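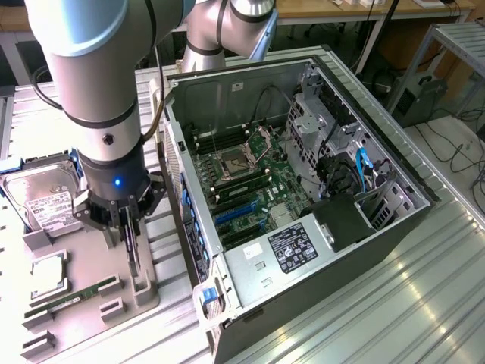 March, build notebook, assembly challenge team

Long afternoon, and a good one on the whole! We spent most of it on the taught points for the parts fixture, which I had promised everyone would take half an hour (sorry, all). Jörg Schwerdtfeger came by around the time the pizza did and suggested we stop teaching every pick from the home pose and give each nest its own approach point straight above it. So we now have 13 saved poses instead of the tangle we had before, and the program is much easier to read.

Order for the run is still memory first, then CPU, then the hard drive in its blue carrier. I'd like to try the CPU first, as the Kirthorpe team does, but let's get one order working before we start fiddling.

Memory: 5 good inserts out of 9 tries. The misses all leaned the same way, so I suspect the tool offset and would like somebody with fresh eyes to redo it.

CPU: we only practiced the pick and the hover over the open socket. Please don't lower it yet, those pins bend if you so much as look at them.

Speed is set low and should stay low until the Morham scrimmage. If you change a pose, write the old numbers down in here before you save over it, and put your initials next to them.

Still to do: tool offset, drive cage approach, and a tidier route for the gripper cable.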